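Stop Telling Me to Buy a Bigger Cabinet

Every spring the same advice comes around. Get organized. Buy the system, 60 little bins, a label for each, and your life will be fixed. I did it. I bought the bins. I spent an entire June sorting screws by length and I have not once since then needed a screw by length.

So here's my opinion, typed fast becuase I have to be somewhere: small drawers beat big ones, few drawers beat many, and the work table matters more than either.

A big drawer is a hole. Things go in. Tape, keys, a charger for a phone you sold. My neighbor Velimir has one in his kitchen that hasn't closed properly in years and he defends it like a family member.
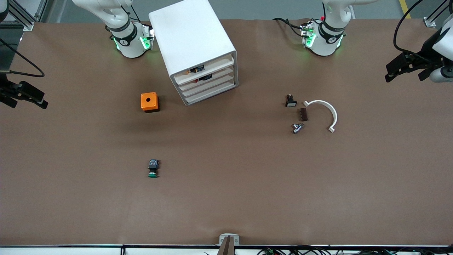 By Despina Karagiannis
Darnberg, March 19, 2019

Four shallow levels in a white cabinet, small things on the upper ones, and the cabinet standing at the far edge of the table. That's plenty. Shallow means you see what you've got. Turned at an angle, too, which I like, the open front faces into the work and you don't have to walk around to it.

And yes, there are parts scattered across the brown surface. Good. People get so upset over parts on a table. A table is for having things out! The stuff you're using should be out. The stuff you're not using should be one reach away. Putting every last piece back between steps is just a way of not doing the job.

Costel disagrees. Costel wants a bare table at all times, he wrote me a long email about it, very polite. Fine. But he also owns 3 label makers and can't find the tape for any of them.

What I'd do: cover the table with something plain, brown is fine, wrinkles are fine. Put the cabinet at teh back. Leave a shelf free. When the shelves fill up, throw something out before you go shopping.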